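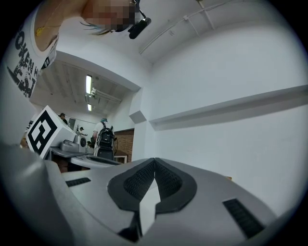 Larnix open day, Usthorpe

I went to the open day at the Larnix workshop in Usthorpe on Saturday, December 22, 2018. It had been on my list since July, when I missed the last one. Admission was free but you had to sign in at the door and they gave you a sticker with your first name on it.

The building is on Hitby Road, past the tire place. There is a small sign and it's easy to drive by. Parking is on the street. I got there a little after ten and found a space right away, but by noon people were parking up on the grass.

You come in through a hallway with coat hooks and a drinking fountain, and then you're in the main workroom. It was busier than I expected for the last weekend before Christmas. People stood in small groups at the work surfaces and you had to wait for a gap if you wanted to get close to anything. Nothing was roped off. If you wanted to ask about a piece of equipment you just walked up and asked.

Tours left every half hour and took 43 minutes according to the schedule, so they overlapped and two groups kept meeting in the hallway. Mine was led by Annatjie Mokgethi. She has worked there three years and before that she fixed sewing machines. She talked at a normal volume, which was fine in the office and the stockroom and hard to hear in the workroom. I'd stand near the front.

The stockroom was my favorite part. It's narrow, with shelves up to the ceiling, and everything is in bins with handwritten labels. Screws are sorted by length first and then by head, which is the opposite of how I do it at home. Annatjie said they tried it the other way and people kept taking the wrong length. There is a rolling ladder, and visitors aren't allowed on it.

After that we went back to the workroom for the bench part of the tour. This is the longest part, and you're on your feet the whole time. They explained how the stations get shared. You book a spot in a paper book by the door, two hours at a time, and you can stay longer if the next line is blank. When you finish, you clear your surface down to nothing and put tools back where they came from. Anything left out goes into a gray tub under the book, and you have to go dig for it. I looked in the tub. It had a lot of tape measures in it.

Members pay by the year. There's a day rate too, but I forgot to write it down. The group has some 200 members now and Annatjie said evenings fill up first, so mornings are the time to come if you can.

Lunch was soup and rolls from Duangkaew, the cafe next door. You paid at their counter and could carry it back as far as the hallway. No food in the workroom. I had the pumpkin and it was good, a little salty.

In the afternoon Aitana Echevarría gave a short talk on setting up a home workspace. It was mostly about lighting and the height of your table. Her advice was to stand with your arms at your sides, bend your elbows, and set the surface a little below that. She also said to buy one good lamp before you buy any more tools. I have since measured my own table and it's too low. The handout is one sheet, both sides, and they ran out, but there was an email list you could sign to get a copy. Mine came the following Wednesday.

A few practical things if you're going to the next one. The restroom is at the far end of the hallway, past the office. The workroom floor is hard, so wear decent shoes. It's warm once the place fills up and I carried my coat most of the day. Bring cash for the raffle. Kids were welcome, but under twelves had to stay with an adult.

I left at three. The next open day is in July and I've already put my name down for the morning.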